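工作间笔记:手持夹爪第二版,叠衣服用的那一套
9/18/18 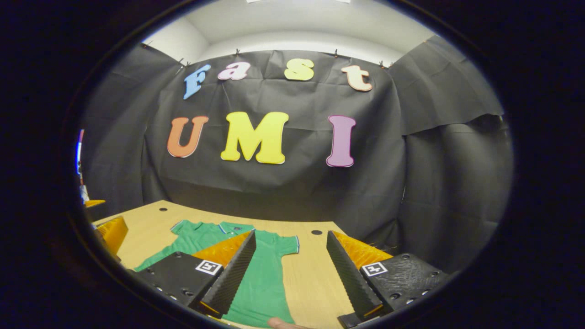
今天到得早,烧了一壶水,想着趁大家还没来,先把这几天攒下来的事情写一写。上回的记录停在换指垫那里,后面断断续续改了不少东西,再不记,过两个礼拜连我自己都要忘了哪颗螺丝是为什么换的。Dorian Picard 总说我写笔记像写家信,那就当家信写吧,反正看的也就我们几个。

先说指垫。现在装的还是黑色的长楔形软垫,带横纹的那一种,后面用橙黄色的三角背撑顶着,左右各一套。老版本的软垫是平面的,夹纸盒没有问题,一碰到布就打滑,七月份我们为这个吵过好几回。Noémie Moulin 主张加一层硅胶皮,我主张直接改纹路,最后两样都试了。硅胶皮刚贴上去是真好用,抓什么都稳,可是用了不到一个下午边上就翘起来,还粘线头,清理起来烦得要命。横纹的虽然没那么"黏",但是结实,脏了拿湿布一擦就行,所以就定了它。Noémie 嘴上不服,后来自己那一套也换成横纹的了,我看见了没吭声。

三角背撑的料还是上次从 Arnent 订的那一卷。打印的时候切片千万别用默认的填充,默认的太硬,手指合拢的时候不会顺着东西弯过去,整个就是两块板子在夹。我现在用的参数写在柜门里面那张纸上了,壁厚那一项用铅笔改过,以铅笔的为准。喷头温度不要再动,上次有人(我不说是谁)调高了五度,拉丝拉得跟蜘蛛窝一样,我拿小刀修了整整一晚上。

黑色的安装座这次没有重做,只是把旧的孔重新过了一遍丝。座子上孔多,当初是想着以后加东西方便,结果每次装都有人问该用哪几个。规矩再写一遍:指垫只用靠前的那几个孔,后面的留着别占,Erlinda Buenaventura 那边还想装一个限位片。螺丝拧到有阻力就停,再往下拧,塑料就花了。已经花了一个,我塞了点胶进去凑合着用,什么时候松了再说。

顶上的方形标记,左右各一张,都是新打的。旧的那两张是普通纸,用久了边角起毛,白边也发灰,识别的时候一会儿有一会儿没有,张开合上的宽度曲线上全是小缺口。换成哑光贴纸以后,我从一段试录里抽了 1,402 张画面来看,漏掉标记的有 9 张,全在手指合得最拢、又正好转腕的那一下。这个数我挺满意,Erlinda 说还可以再好,让我把标记往后挪一点点。我还没挪,挪了就得重新标定,想等这一批录完再说。贴的时候记得白边要留全,别为了好看沿着黑框剪,Gilles Jacquet 上次就剪秃了一张。

然后是桌子和衣服。叠衣服这个活儿,我原来以为最难的是夹起来,做了才知道难的是放下去。抓住袖口往里折,手上的感觉很清楚,可是松开的那一瞬间,布总要跟着指垫走一小截,折好的边就歪了。我的办法是放下以后先往下压一压,张开一点点,停一口气,再慢慢抬。听起来啰嗦,习惯了其实很快。绿色那件 polo 衫是我最喜欢拿来练的,领子和袖口都有白蓝的细边,叠得正不正一眼就看得出来,不像纯色的 T 恤,歪了还得凑近了找。正面朝上摊平,领子朝里,扣子那一段别让它鼓着,鼓着的话第二折下去会顶出一个包。

衣服料子也有讲究。棉的好抓,洗得多的更好抓;那种滑溜溜的运动面料就难受,两根手指合上了,布还能从中间溜走。Séverine Pons 从家里翻了一袋旧衣服来,厚的薄的都有,我按厚薄分在两个篮子里,用完请放回原来那个篮子,不要图省事全扔进一个里头。另外每录完一轮把衣服抖开再摊,别直接拉平,拉平的那些折痕还在原处,下一轮等于是布自己在帮你叠,录出来的东西太好看了,没有用。

黑布背景要说两句。夹子夹得还算牢,就是皱。Gilles 想拿熨斗熨一遍,我劝他省省,隔天准又皱回去。我更在意的是上头的白墙和天花板,灯一开全是亮的,镜头又广,自动曝光就老想往那边跑,黑布和衣服一起发闷。现在曝光是手动锁死的,开灯以后等几分钟再锁,锁完不要再碰灯。布上那几个彩色的泡棉字母,"Fast"和"UMI",大家都说喜欢,那就留着。我只提一个要求,位置别再换了,换来换去前后两批的背景对不上,Erlinda 整理的时候要骂人。

定位这一块,这礼拜试了两种起手的办法。一种是拿起来就录,另一种是先对着桌面慢慢左右晃两下再开始动作。后一种明显稳得多,跟丢的次数少了,轨迹也不会一上来就跳一下。我前后攒了 95 段,都是按后一种录的,加起来 3,865 秒,已经拷到 Meven 那块盘上,文件夹名字按日期来。挑着回放了一些,有几段手抖得厉害,是我那天咖啡喝多了,先别删,Dorian 说他想拿去看看滤波能救回来多少。

还有握持的问题。手柄握久了虎口疼,Séverine 手小,疼得比我还早。她拿自行车把套剪了一截套上去,样子难看,手感倒好得出奇,我借来用了一下午都不想还。下一版手柄我打算照着那个粗细来画,食指的位置也往后让一让,现在手指尖有时候会伸到镜头底下去,画面最下边露出一小块肉色,训练的时候能裁掉,可我看着总是别扭。

Deschamps 的轴承还没到,说是发了,单号查不出来。没有它,导轨那边只能先用旧的顶着,合拢的时候有一点点涩,慢动作里看得出来。我上了一滴油,好了些。别多上,油流到指垫上,衣服就全完了。

接下来要弄的:限位片的孔位跟 Erlinda 对一遍;背撑再打两对备着,料够;去 Skendness 的时候要带一套过去给那边的人看,箱子里得垫泡沫,上次什么都没垫,路上颠断了一根手指,到了地方我们几个围着一卷胶带修了半天。箱子在架子最下层,谁有空先量一下内径,写在白板上给我就行。水开了好久了,我去泡茶。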